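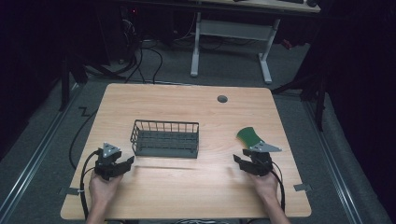 ## Wednesday, June: handheld gripper demonstrations, basket task

**Entry by:** Siv Solheim
**Project:** Nurach (demonstration timing and policy lag)

### Purpose

To determine whether the drop in placement performance reported in the previous entry arises from the demonstrations themselves or from the way they are resampled before training. The task is unchanged: one flat green item is picked up with the right gripper and placed in the wire basket. The left gripper is held ready near the basket and is used only if the basket shifts.

### Set-up

The light wooden table was used, with the dark grey basket set parallel to the front edge. Both handheld grippers were cabled to the recorder for the whole session. Operators are reminded that the left cable must stay outside the working area. On two earlier occasions it was drawn across the tabletop during a reach, and those episodes have been withdrawn from the training set.

Bandutby, the recording software, was restarted before the first episode. Clock offset between the two grippers was checked at the start and again after the midday break. Both readings were within tolerance.

### Method

Episodes were collected in blocks of 50. Within each block the starting orientation of the item was varied by hand and the basket was left in place. Between blocks the basket was moved and squared to the table edge again. The session closed at 300 episodes, all labelled before the equipment was shut down.

Three versions of the data were then prepared:

- **A:** original timing, no resampling
- **B:** resampled to a constant hand speed
- **C:** as B, with the final approach to the basket kept at original timing

Each version was added separately to the existing pool of 1000 episodes and trained with the standard Muli configuration. No other settings were altered.

### Observations

Version B reproduced the fault. The arm reached the basket along a sound path and released early, so that the item struck the rim. Versions A and C did not show this behaviour in the evaluation runs completed to date. Version C moved more smoothly than A during the carry, and the pause above the basket that had been noted as a nuisance in A was shorter.

The interpretation at this stage is that operators slow down markedly in the last part of the approach, and that the policy relies on this slowing as its cue to open the jaws. Resampling to constant speed removes the cue. It also explains why the fault was absent from the earlier tray task, where the release height was less important.

A second matter was noted during labelling. Several operators tilt the item upward after closing the jaws and hold it there briefly before carrying it across. Others carry it flat. Both habits are present in the pool and no instruction has been issued on the point. The tilt should be recorded as a label in future sessions so that its effect can be separated from that of timing.

### Limitations

Evaluation was carried out with the basket in positions that also appear in the training data. No conclusion should be drawn about new positions. The comparison rests on one training seed per version, and the difference between A and C may not survive repetition.

### Actions

1. Repeat training for A and C with further seeds.
2. Add the tilt label to the Bandutby form.
3. Fix the left cable along the table leg before the next session.
4. Hold the planned expansion to 2000 episodes until item 1 is complete.
5. Send the version B failure clips to the Florelier group, who use the same resampling step.

Grippers returned to the charging shelf at 4:40 pm. Right jaw pad shows some wear and should be inspected before further use.

S. Solheim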